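Desktop Tower Repair and Recycling: Frequently Asked Questions

Itorlow takes in used office desktops, tests the parts, and either rebuilds the machine or sells what still works. These are the questions we get most often from people dropping off a tower or buying parts from one.

What kinds of computers do you take?

Full-size and mid-size desktop towers, working or not. We also take small business workstations. We do not take laptops, printers, or monitors at the Edilberg counter. For those, use the Quintela drop-off, which is open until 9 in the evening.

Do I need to take anything out before I bring it in?

Take out any discs, USB sticks, and memory cards. Leave everything else where it is. Please don't pull the processor yourself if you haven't done it before. A missing processor is fine, but a bent pin in the socket usually means we can't use the board.

How do you work on a tower?

It goes on its side with the panel off and the board facing up. That way nothing hangs by its own weight, and small screws stay where they fall instead of rolling out of the case. The power cord is off before the panel comes off.

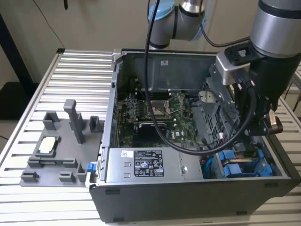

We hold the power button down for a few seconds after unplugging, then start on the parts. We do not open power supplies, for anyone. If a supply fails its test it goes to scrap whole.

Can you put a different processor in my machine?

Often, yes. The new one has to match the socket, and the board's firmware has to know about it. Bring the model number from the sticker on the case and we'll look it up while you wait. Fitting a processor you supply costs the same as fitting one of ours.

What happens to a processor when it's out of the board?

It gets set down somewhere flat where it can't slide, and handled by the edges only. Old thermal paste comes off with alcohol and a lint-free cloth. If it isn't going straight back in, it goes in a plastic clamshell with the part number facing out. We don't stack bare chips in a drawer, and we won't buy them from you if that's how they arrive.

The same goes for the socket. If a board will be stored without a processor, ask for a plastic socket cover. We keep a box of them at the counter and there's no charge.
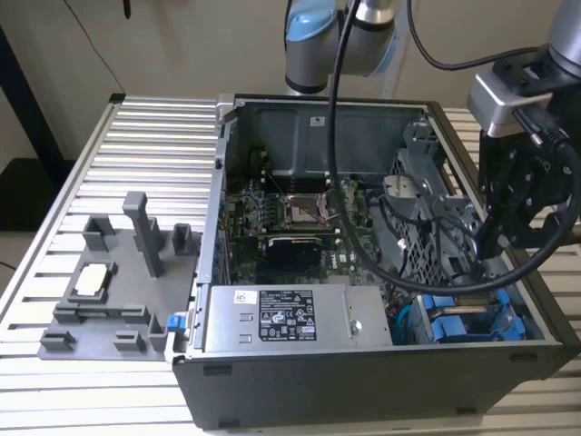

Will the cooler from my old computer fit?

Maybe. Many office towers use their own cooler and a plastic shroud that lines up with a fan on the case. The screw spacing may not match a standard cooler. If you're swapping a board into a different case, bring the cooler along and we'll check it against the board.

What are the blue plastic pieces inside the case?

On a lot of office machines, blue marks the parts you can move by hand — drive caddies, latches, and clips. Squeeze the ends of a caddy and slide it out. If it won't move, look for a cable still attached at the back before you pull harder.

Please leave caddies with the tower. They are a nuisance to replace, and a tower that comes in without them is worth less to us.

What do you do with my hard drive?

You choose. We can hand it back to you, wipe it, or shred it. Wiping is free. If the drive is too damaged to wipe, we shred it and give you a slip with the serial number on it.

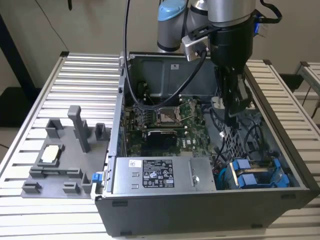 If you want to take the drive out at home, unplug both cables first, the narrow data cable and the wider power one. Pull on the plug and not on the wire. Some data cables have a small metal clip that has to be pressed down.

Do you sell single parts?

Yes. Tested boards, power supplies, drive cages, caddies, and cables are all listed in the Verkitz catalog. A part number ending in R means it came out of a used machine. Cables are sold as is.

Can I return a part?

Within a month, with the receipt. We can't take back a board with damaged socket pins, so check the pins under a good light before you leave the counter.

How do I check on a repair?

Call the bench line, extension 2915, and have your ticket number ready. Mornings are the best time to get through.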